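Saturday, box packing, bench 2

Picked up where Farhad left off. His note from last time said the left wrist view drifts after a long run, so power cycled both sides before touching anything. Came up on second try. First try the left hand didn't report, reseated the connector, fine.

Task string for today: "put the mouse and the power cord in the box, close the lid". Same wording as before, do NOT let the logger autofill the old one (it did it again, fixed the header by hand on the first few, check if I missed any).

Target 200 good episodes by end of April for this task. We have 114 as of this morning, that's counting Farhad Safavi's batch but not the ones with the clock problem.

Start pose notes. Box in the middle, lid up, paper stays in the tray. Mouse on the right, cord on the left. Vary the angle of the mouse by hand between episodes, and the cable too, I was getting lazy and dropping it the same way every time. Policy will learn my laziness.

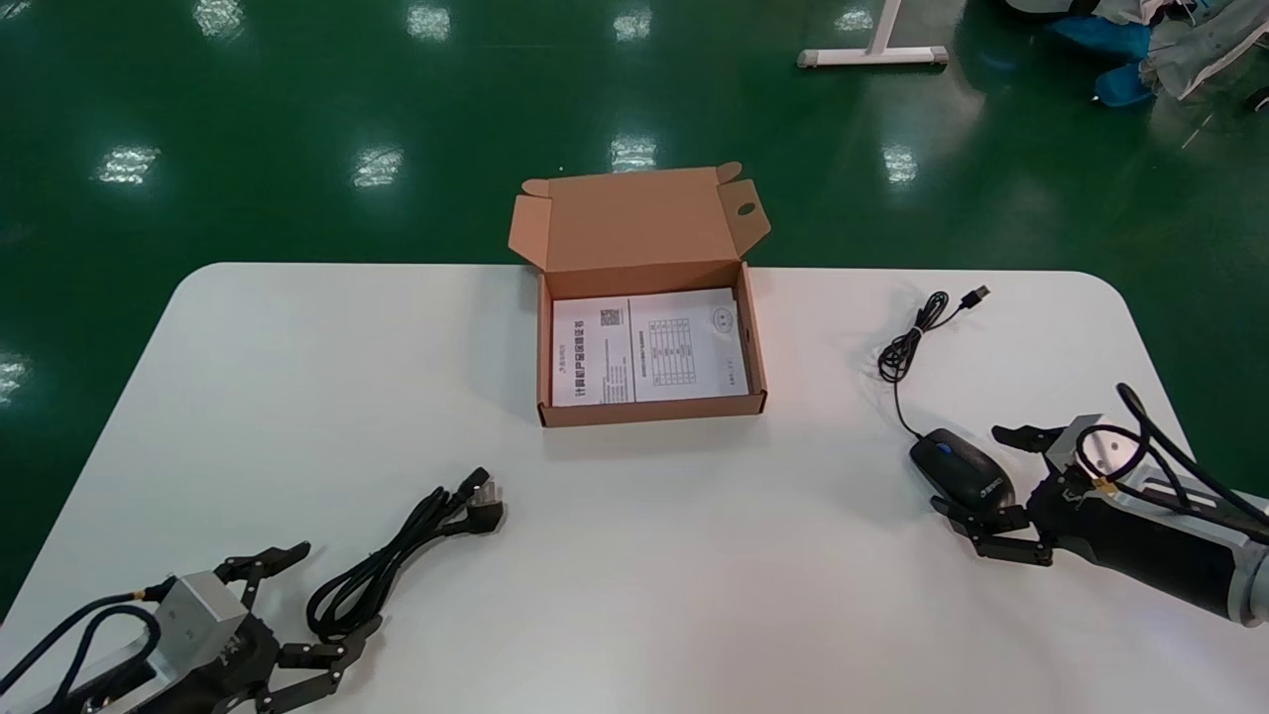
Operator should wait for the beep before moving. Twice I started early and the first chunk of motion is missing, both marked bad. Would like the beep louder.

Right hand: grasp across the body of the mouse, not from the cable end. If you pinch the cable first the body swings and you spend ages chasing it. Tried it three times, tossed all three. Dekilow glove mapping is still too sensitive on the thumb. Turned the gain down one notch, better, wrote it on the tape on the controler.

Left hand: the cord is the hard one. The tie in the middle is the place to aim for, but coming straight down on it the fingers ride up over the loops and you get nothing. What works is come in open, low, squeeze slow, then lift straight up before going sideways. If you go sideways too soon the bottom loops drag on the table. Don't regrasp in the air. If it's crooked, set it down and start that grasp over, keep recording, those are useful (label as "recovery", one word, lower case, the script is picky).

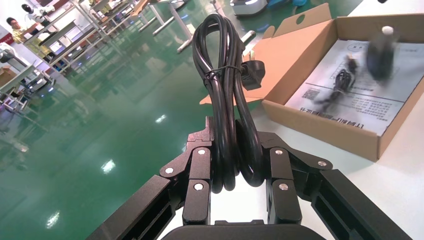 Both hands moving at once is allowed now. Ebrahimi review asked for more of those, the older set is nearly all one hand then the other. But keep them out of each others way over the box. One bump at 15:00ish, no damage, e-stop not needed, episode deleted.

Lid closing: still the worst part. Small flap on the side catches. Closing with the back of the fingers is better than pinching the edge. After a while the crease goes soft and the lid won't stay up by itself, swap the box when that happens. Write the swap in the sheet!! Last week I didn't and couldn't work out why the lids looked different halfway thru.

Lighting: glare off the floor gets into the wrist views when the arms tilt. Exposure is locked now at the Bolta preset. Auto was pumping up and down whenever the hand passed over the white table. Episodes before the lock are tagged "autoexp", leave them in for now, Farhad wants to see if they help or hurt.

Disk: recorder dropped frames near the end of the morning, turned out the upload was running in the background. Pause upload while recording. Raised the buffer to 3000 and haven't seen a drop since, but that was only a short stretch so don't trust it.

To do
- relabel the two early starts, they still show as good in the index
- ask Suklow about spare finger pads
- rerun the sync check on the left wrist
- new boxes, flat ones are under the bench
- try 15 episodes with box shifted toward the left arm, same task string
- Farhad: can you look at whether "recovery" segments get cut by the trimmer? I think the pause at the start of a regrasp is tripping it

Stopped after that, thumb sore. Arms parked, controller off, upload back on.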